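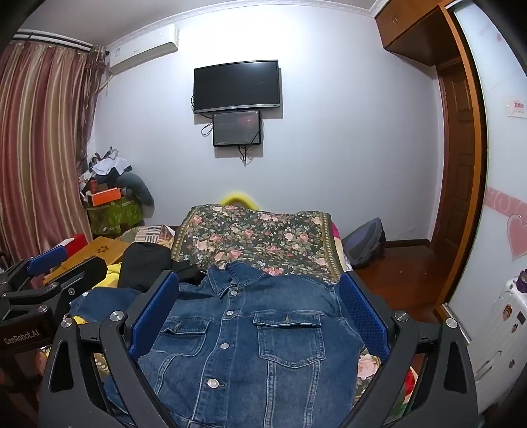 Spring clothing collection opens in Brostitz and Cilitz

Category: Community News | Households

The Hunt Clothing Exchange will begin its spring collection on Sunday, with residents of Brostitz and Cilitz invited to bring clean garments that are no longer worn at home. Doors at the Fiton Hall will open at 8 in the morning, and items will be received until early afternoon.

Denim is the main request this year. The autumn collection brought in around 700 garments, yet jackets and jeans were the first to leave the rails and several families were placed on a waiting list. The Exchange would therefore welcome denim in all adult and children's sizes, including pieces that have faded with wear.

Residents are asked to sort clothes before leaving home. A bed is a suitable surface for the purpose — a jacket can be laid flat with the front facing up, so that buttons, collar and pocket flaps can be checked before it is folded. Pockets should be emptied. Garments with broken zips will be accepted if the fault is noted on a slip of paper pinned to the collar.
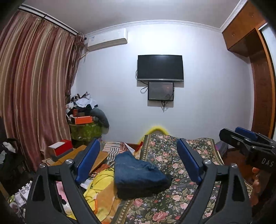

Folded denim on a floral bedspread, with a yellow cloth and a blanket to one side.

Folded items should be brought in bags or boxes that one person can carry. Each household may hand in up to 30 garments per visit. Bedspreads, blankets and cushions cannot be taken on this occasion, as storage at the hall is limited. A separate collection for household textiles is planned for the autumn.

Collected clothing will be available from the following week at both the Brostitz and Cilitz rails. There is no charge, and no proof of address is required.

Contact the news desk | © Brostitz and Cilitz Community Pages | Back to top

This site uses cookies to remember your preferences. Accept | Manage settings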